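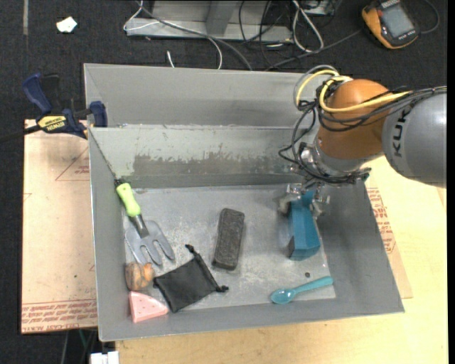 DRUNDITZ, Nov 10, 2020

How to put together a press kit that somebody opens

By Teodora Grgić

I have been on both ends of the press kit. For seven years I opened them at a trade magazine, and after that I started making them. Most of what I opened went into the recycling by lunch. I say this up front because a lot of advice on the subject comes from people who sell boxes, and their advice is usually to buy a nicer box.

So before you do anything else, ask whether you need a physical kit at all. If your news is a price change, a new regional manager or version 2 of something, write an email. A kit makes sense when the thing you're promoting has to be held, tasted, worn or looked at up close, or when you have a short list of people you badly want to reach and a real reason to think they want to hear from you. "Our competitor did one" doesn't count.

Still here? Fine. Get a pen.

Step 1. Write the list before you design anything

Names first. Go person by person and write down the last thing each of them published that has any connection to you. If you can't find one, cross the name off. The last list I was handed, for a kitchenware client called Patelar, had 249 names on it. When I was done crossing off, there were 24. The client was upset for a day and then noticed what it did to the printing bill.

Don't buy a list. I've looked at several and every one had people on it who had changed jobs, and one had a man who had retired before the list company was founded.

Check mailing addresses by email. Plenty of writers are working from home this year and the newsroom mail is piling up on a desk. Ask where they'd like it sent, and tell them in one sentence what it is. Some will say no thanks. Good, that's a box you don't have to pay for.

Step 2. Decide on one idea

The kit can carry one idea. Write it down as a plain sentence with no adjectives. For Patelar it was "this pan fits in a drawer." The agency before us had a concept about journeys, with a map and a compass. I still don't know what the compass was for.

A theme is allowed if it comes out of the product. If you have to explain the theme on a card, drop the theme.

Step 3. Write the fact sheet

One page, one side. It should have:

What it is
What it costs
When and where people can get it
Who makes it, in two sentences
A name, a direct phone number and an email address that a person reads

Put the price in. Companies love to leave the price out, as though a reporter will be so charmed that she forgets to ask. She won't forget, she'll be annoyed, and she may go write about somebody who put the price in.

Leave out the founder's letter. Leave out the mission statement too. If the founder insists, offer a quote of no more than two sentences and make sure it sounds like something a person would say out loud. Read it to someone in the next room and see what their face does.

Step 4. Sort out the pictures and files

Don't send a thumb drive. Many offices won't let staff plug one in, and they're right. Print a short web address on the fact sheet and put everything there: photos large enough for print, the logo, the fact sheet as text that can be copied. No password, no sign-up form. I've seen companies put a registration page in front of their own publicity, which I will never understand.

Type the address in yourself from the printed proof. Then have someone else type it in. We once sent Hashmi's kits out with a capital I that everyone read as a lowercase L. The page got very few visits and all of them were from us.

Step 5. Pick the packaging last

By now you know what goes inside, so you know how big the box has to be. Choose the plainest thing that protects the contents and closes properly. I'm doubtful about foil stamping, magnetic lids, ribbon, and anything that plays a sound when opened. Maybe they work. I have asked printers for proof many times and what I get back is photographs of other boxes.

If you have money for one nice thing, spend it on the paper for the fact sheet. It's the piece that gets kept.

Avoid confetti, shredded paper and glitter. You're asking a stranger to clean up after you.

My colleague Rizwan Kakakhel disagrees with me on packaging and wants that on the record. His view is that a good-looking box gets photographed and posted, and that this is free coverage. My view is that a photo of a box is coverage of a box. We did a handsome one for Grirncombe in March, his way, with a two-color sleeve and a die-cut window. It got posted plenty. I went looking afterward for posts that mentioned what was inside and came up short. He says I didn't look hard enough.

Step 6. Mail one to yourself

Pack one complete kit and send it to your own home by the same service you plan to use for the rest. When it comes, open it the way a busy person would, with a pair of scissors and no patience. See what falls out first. If it's the packing slip, rearrange things. Check the corners, check that nothing leaked, check that the product sample still looks like a product.

Fix what's broken and mail yourself another. Yes, it takes a week. Build the week in.

Step 7. Follow up once

Wait until the delivery has been confirmed, give it a couple of working days, and send a short email. Three lines will do: did it arrive, is there anything you need, here's my number. Then stop. A second follow-up has never gotten me anything except a place in a spam filter.

What to count afterward

Be suspicious of any report that counts impressions. Count articles that mention the product by name, and count replies from people asking a question. Keep the questions in a file. If several people ask the same thing, it was missing from your fact sheet, and it goes in the next one.

Also write down what each kit cost, postage and staff time included, and divide by the number of articles. Have that figure in front of you when somebody suggests doing it again in the spring with a bigger box.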